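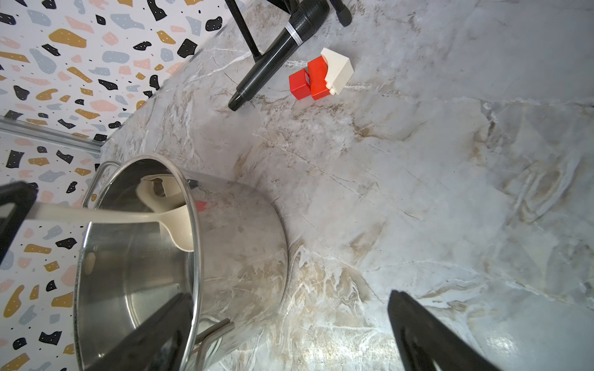
Home Blog Recipes About me Say hello

Filed under: Kitchen table chat, Soup weather

I have been trying to learn my grandmother-in-law's harira for the best part of a year, and last week I finally made one that got eaten without anybody reaching for the salt. I am telling everyone. I told the postman!

A bit of background for newer readers. Reda's family (the El Ouafi lot, all of them loud, all of them lovely) do not write recipes down. When I asked for quantities I was told "enough". Enough lentils, enough coriander, enough celery - and the celery has to be the thin leafy kind, which I can only get from Cherkaoui, the grocer two bus stops past the station. I went on a Saturday morning in June, when no sensible person wants soup, and came home with so much of it that the whole bus smelled green.

My first go was basically tomato glue. I'd put the flour in dry, all at once, because I was on the phone to Fadwa at the time and she was telling me a very long story about her sister's wedding shoes. You have to whisk the flour into cold water first and let it sit, then pour it in slowly while you stir with your other hand. Reda's aunt leaves hers overnight so it goes a little sour. I've tried it both ways and I like the sour one better, though my lot couldn't tell the difference when I asked them.

The second problem was the chickpeas. I soak 200 grams of dried ones the night before and then - this is the boring bit - I sit and slip the skins off while watching telly. It takes an entire episode of whatever's on. You can leave them on, and Fadwa says I'm mad, but I find it weirdly soothing and the soup comes out smoother. Tinned are fine too. I used tinned when Raíssa came round at short notice and she had two bowls and asked for a jar to take home.

Here's what I do now. Onion, celery and a big handful of parsley go in with the meat (I use lamb neck, cut small), plus ginger, turmeric, pepper and a bit of cinnamon. Let that cook gently till it smells like something. Then chickpeas, water, and a lid on for an hour. Lentils and blitzed tomatoes next, with a good spoonful of tomato paste, and another half an hour or so. Flour and water after that, stirring like mad, then broken vermicelli, and the coriander goes in right at the end. Squeeze of lemon in the bowl. Dates on the side if you've got them.

It thickens up loads in the fridge, so loosen it with hot water the next day. I don't freeze it with the vermicelli in any more, it goes to mush.

Alžběta asked in the comments last time whether it works without meat. Yes! Use a bit more oil at the start and be generous with the ginger. I'm making that version on Thursday for my neighbour, so I'll let you know how much celery I've got left by then.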